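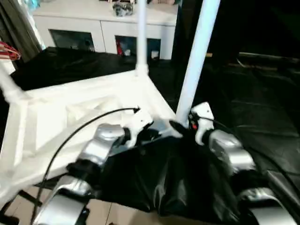 How far apart should the uprights of a light tube frame be set?
Set them to match the cross rods, then check both diagonals. Equal diagonals mean the base is square.

Frame assembly, Droltstead workroom

The subject is the storage and rework of white tube parts at Droltstead, along with the floor covering used during assembly. Part lists are kept by Zewditu Lemma and are not repeated on this page.

The base goes together first, on a flat floor. Joints are pushed home by hand and left untightened until all rods are in place. Angled bracing goes in before the uprights. A sheet under the work area keeps grit out of the open tube ends and makes dropped fasteners easier to find. Cabinet compartments are for small items only; long stock stays on the Vorwood rack, sorted by length.
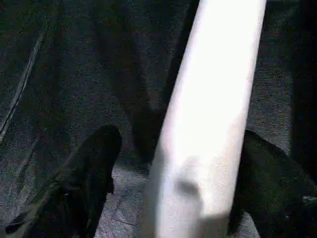
Surface inspection follows the Cerdale sheet, revision 2. Each part is turned once through its full length under a lamp, and any fault is written up before cleaning. A small dark gray spot low on a white cylinder, like this one, goes down as "mark or reflection" until it has been looked at from a second angle. If it moves with the light, strike the entry. If it stays put, wipe with a damp cloth and look again. Scratches deep enough to catch a fingernail go to Tsehay Hadgu.

Stock length is 457 mm. Rods are bundled in lots of 20, with the lot tag tied at one end.

Corrections to the part lists: Myrtle Delacroix, Rolland office.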